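Ruawai Tile Layout Notes

A data card for the plain-text tile layout collection kept by Ebony Rutherford and Lachlan Treloar.

Version 4

Summary

The collection holds 1,982 layout records for tiled walls and floors in small rooms: bathrooms, laundries, entryways, pantries and a few workshops. Each record gives the room outline, the tile size, the laying pattern, the joint width and the list of cuts. The records were typed up from job sheets and checked by hand. They are meant for people who write or test tile estimating tools, and for anyone who wants to compare how much tile different patterns waste.

What is in the download

layouts.csv: one row per surface. A room with two tiled walls and a floor has three rows that share a room_id.
cuts.csv: one row per cut tile, linked to layouts.csv by surface_id.
patterns.txt: the names used in the pattern column and what each one means.
changes.txt: corrections since the first version.

Columns in layouts.csv

room_id: text, never reused.
surface_id: text, unique in the file.
surface_type: floor, wall or splash.
width_mm, height_mm: the finished size of the surface, before trim. On floors, height_mm is the longer side.
tile_w_mm, tile_h_mm: the size of the tile as measured. Box sizes were often off by a millimeter or two, and we kept the measured figure.
joint_mm: joint width. Blank means the job sheet didn't say.
pattern: see below.
offset: for running patterns, the shift from one row to the next as a share of tile length. Irregular offsets are written as "random".
start_corner: the corner where the first full tile was laid.
tiles_used, tiles_cut, tiles_broken: whole numbers.
source: B for the Bovex sheets, Z for the Zunodum sheets.

Pattern names

stack: joints line up in both directions.
running: each row is shifted from the one under it.
plank: long narrow tiles in a running layout, usually with an irregular offset.
herring: herringbone at 45 or 90 degrees. The angle is in the notes column.
mixed: more than one pattern on the same surface.

Plank layouts cause the most trouble in estimating. The end piece cut from one row often starts the next, so the number of tiles cut and the number of tiles bought can be far apart. At an inside corner the cuts from one wall may also be carried over to the other. We count a carried piece once, on the surface where it was first cut.
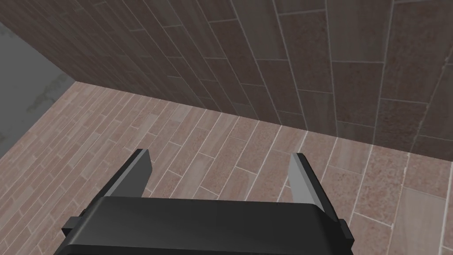
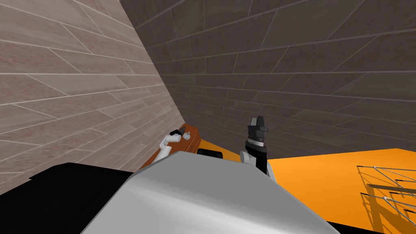

Rendered room views. First: tiled floor and dark brown tiled wall. Second: corner of two walls in staggered plank tile.

How the records were made

The Bovex sheets were on paper. Ebony Rutherford typed them in over one winter, and Lachlan Treloar read each batch back against the originals. The Zunodum sheets came as spreadsheets with inconsistent headings and were converted with a script, then checked for surfaces where the tile area came out smaller than the wall area. That check turned up 131 rows. Most were simple swaps of width and height and have been fixed. The 44 we could not settle are still in the file with the word "unclear" in the notes column. Leave them out if you are working out averages.

Customer names, street addresses and prices were removed before anything else was done. Room outlines were kept as they were.

Known problems

Tiles broken in transport and tiles broken while cutting are counted together in the Zunodum sheets.
Joint width is missing more often for floors than for walls.
Niches and window returns are only recorded when they had their own line on the job sheet.
There are very few curved surfaces. Please don't use the collection to estimate those.
Before version 4, start_corner was given from the installer's left or right, which made facing walls hard to compare. It is now given as a compass corner for floors and as top or bottom, left or right for walls, seen from inside the room.

Loading the files

All files are UTF-8 with commas as separators and a header row. Empty cells are missing values, and zero means zero. Some spreadsheet programs turn the offset values 1/2 and 1/3 into dates when the file is opened directly. Import that column as text.

The Boster estimator reads layouts.csv without changes but ignores cuts.csv.

Corrections

Send the surface_id, the column and the value you think is right. Corrections are taken in once a year, in February, and listed in changes.txt under the name or initials you give.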